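Chapter 2
Can a Machine Do the Chores Yet?

Before we get to any math, I'd like you to think back to the last time you tidied a room. You picked up a sock, a cup, maybe a pen that had rolled under a chair, and I doubt you gave your fingers a single thought! When Marloes Van Loon and I began teaching this course at Avisholm, we asked our students to list every small grasp in one ordinary morning at home, and the class list ran to 942 entries. No machine we know of could get through the whole of it, though a few can now manage a towel or a plate on a good day. So we start small in this chapter, with one hand, one object and one place to put it.

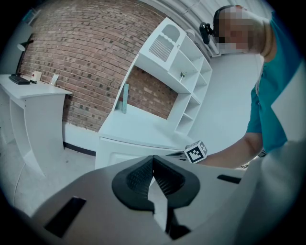 Figure 2.1 A small marked cube held out near the finger pads of a hand-held gripper.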